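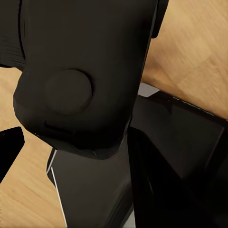 What does reverberation time measure?

It is the time a sound takes to fall to one millionth of its starting energy once the source has stopped.

Reverberation in a Small Rehearsal Room, With and Without Curtains
Renji Iwasaki
Submitted 2018-01-01

1. Background

The Sundwood room is used for speech and chamber music rehearsals. It has plastered walls, a hard ceiling and a wooden floor, and players have complained for years that fast passages blur. The usual remedy is to hang heavy curtains. This project set out to find how much difference the curtains make, and whether a simple calculation predicts that difference well enough to be used when choosing material.

The room is close to a plain box. The ceiling height is 2870 mm and the volume, worked out from the floor plan, is 200 cubic metres. One long wall has windows. The door is in the opposite wall and was kept shut throughout.

2. Theory

Sabine's formula relates reverberation time to the volume of the room divided by its total absorption. With volume in cubic metres and absorption in square metres, the constant is 0.161. Each surface contributes its area multiplied by an absorption coefficient, which varies with frequency. Plaster absorbs very little at any frequency. Curtain fabric absorbs little at low frequencies and much more at high ones, and the effect is stronger when the fabric hangs in folds with an air gap behind it.

The formula assumes that sound energy is spread evenly through the room. This is doubtful when most of the absorption is on one wall, a point taken up again in section 5.

3. Method

Measurements were made in December, in the evening, after the heating had been switched off. Balloon bursts were used as the source. They are cheap and loud, but the spectrum differs from burst to burst and there is not much energy in the lowest bands, so results below 125 Hz were discarded.

Recordings were processed in Skito, which filters each decay into octave bands and fits a straight line to it. The fit was made over a 30 dB range and extrapolated in the usual way. Decays with a visible bend were marked and repeated. 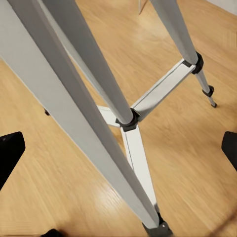
Why not measure the whole decay directly?

Background noise in an ordinary building hides the last part of it, so a shorter range is fitted and the slope is extended.

Two conditions were tested: windows bare, and windows covered by Akine curtains drawn fully across. The curtains were hung with fullness, meaning that the cloth was wider than the track. Source and microphone positions were kept the same in both conditions. I stood near the door for every burst, as a person absorbs a measurable amount of sound in a room of this size.
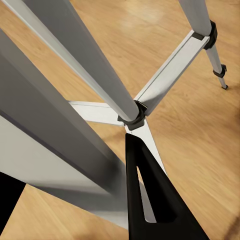

Figure 1. Tripod stand on a wooden floor, with the spreader arms meeting at the hub.

4. Results

With bare windows the reverberation time in the 1000 Hz band was one and a half seconds. With the curtains drawn it fell to slightly over one second. The higher bands showed a similar drop. At 125 Hz the two conditions could not be told apart, as the difference was smaller than the spread between repeated bursts.

Using the absorption figures supplied with the fabric, the formula predicted 0.9 seconds at 1000 Hz with curtains. The measured value was therefore longer than predicted. Agreement was better in the bare room, but this is partly circular, as the plaster coefficient had been adjusted to fit.

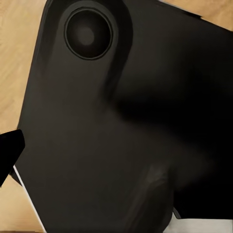
Figure 2. Close view of a dark object with a ring-shaped recess.

5. Discussion

Two causes are likely for the gap between prediction and measurement. The first is uneven absorption. Sound travelling parallel to the window wall meets the curtains rarely and dies away more slowly than the average. Several of the curtained decays did have a slight bend in them - steep at first, then shallower - which fits this explanation. The second is the way the coefficient was obtained. Laboratory values are measured with a stated depth of fold and air gap, and the track at Sundwood holds the cloth closer to the glass.

The low-frequency result matters for any musical use. Curtains shorten the upper part of the decay and leave the bass as it was, so the room may sound dull or boomy even though the mid-frequency figure looks acceptable. Thick panels mounted away from the wall would be needed to treat the lower bands. A similar room in the MacBrayne building has a suspended ceiling and would make a useful comparison, but it was booked for the whole period.

6. Further work

A loudspeaker and swept tone would give better data at 125 Hz and would allow the 63 Hz band to be included. The curtains should also be tested half drawn, as this is how they are normally left. Moving part of the fabric to an end wall would show whether spreading the absorption brings the measured time closer to the formula.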